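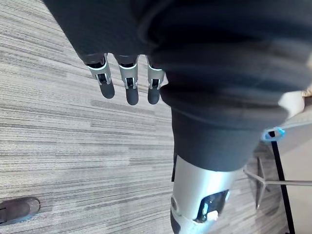
Project Reports, Vol. 7, p. 50

Fabric covers and wrist camera visibility on a three-fingered hand
Stijn Nijs, Vasylyna Chornovol, Sumathi Shetty
Supervisor: Riet Meijer
Submitted Feb 11, 2026

1. Background

The Demier project started in October as a second-year group assignment. The platform was already running when we took it over from Bram Timmermans, whose report covers the drive electronics and the joint controllers. Our task was limited to the outer cover and its effect on the wrist camera.

Dark cloth is used over the body because it hides cable runs and can be removed without tools. It also hangs into the camera view. With the arm lowered and the fingers pointing at the floor, the folds can take up the upper part of the view and lie against one of the fingers. The fingertips are matte dark grey and the cloth is charcoal, so the boundary between them is weak. The metallic middle segments stand out much better, as each has a bright highlight along its upper rim.

2. Method

We recorded 2000 stills in the project room with the arm in a fixed set of lowered and half-raised poses. Recording was done under the ceiling lights only. The room was left in its normal state, with office chairs and people's feet in view where they happened to be. The floor is a low-pile carpet with light and dark grey streaks.

Stills were sorted by hand. A still was marked as blocked if the outline of any fingertip could not be followed by eye. Sumathi Shetty and Stijn Nijs sorted the full set separately and then settled the disagreements together.

The finger outline routine came from Ejigu, the library used in the image processing module. No settings were changed between runs.

3. Results

Of the 2000 stills, 638 were marked as blocked. Most came from the lowered poses. Raising the elbow cleared the cloth from the fingers in nearly every case, but the cuff still bulged into view.

The routine had two further faults. It followed carpet streaks as finger edges in the gaps between the fingers, and it sometimes took the bright vertical reflection on a silver limb cover for a finger segment. The second fault was not expected and we have no fix for it. A matte film was suggested by Riet Meijer but has not been ordered.

4. Changes to the cover

The sleeve pattern was redrawn with a shorter hem and an elastic channel. A first version has been cut but not sewn. The fastening points on the Buleck bracket stay where they are.

5. Remaining work

Repeat the recording with the new sleeve, using the same poses. Record one set over a plain mat. Pass the sorted stills to the Brandudora group, who need them for their grasp timing work.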